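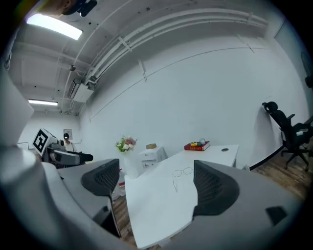 Ezequiel Cervantes wrote to me after the first version of this page and asked why his finger pads slip again so soon after he changes them. He said he follows every step, but after 900 grasps the left pad already turns a little on its finger. I think he does not wait long enough after cleaning, so I have written that part again with more care.

## Changing the mesh pads on the Bretent hand gripper

The job needs 30 minutes if the new pads are ready. Always change both pads together, also when only one looks worn. An old pad and a new pad do not bend in the same way, and then the object turns in the grip when you close.

### What you need

- two new mesh pads, from the same bag
- the small hex key that came with the gripper
- a cloth without fluff and some cleaning alcohol
- a soft pencil

### Steps

1. Switch off the gripper and pull out the cable at the housing side. Do not pull at the cable itself.
2. Open the fingers by hand until you feel the stop.
3. Make a pencil mark on each finger where the lower edge of the old pad sits. The new pad must come to the same height.
4. Loosen the two screws at the foot of the pad. Do not take them out completely, they are short and they like to fall into the housing.
5. Slide the old pad up and off. If it sticks, move it a little from side to side.
6. Clean the finger with alcohol, then wait five minutes. This is the step that Ezequiel made too short. When there is still alcohol under the foot, the pad feels tight on the first day and moves later.
7. Slide the new pad down to the pencil mark and tighten the screws, a half turn each, left and right in turns.
8. Put the cable back, switch on and close the fingers slowly on nothing. The tips should meet over their full width.

If the tips meet only on one side, go back to step 7. Usually one screw was tightened before the other.

### Afterwards

Run the opening calibration again and write the counter value in the log. Ours stood at 3472 at the last change. The pads from Skukden are a little thicker than the ones from Verville, so do not keep the old calibration when you change the supplier.

Last corrected 28th November: step 6, waiting time.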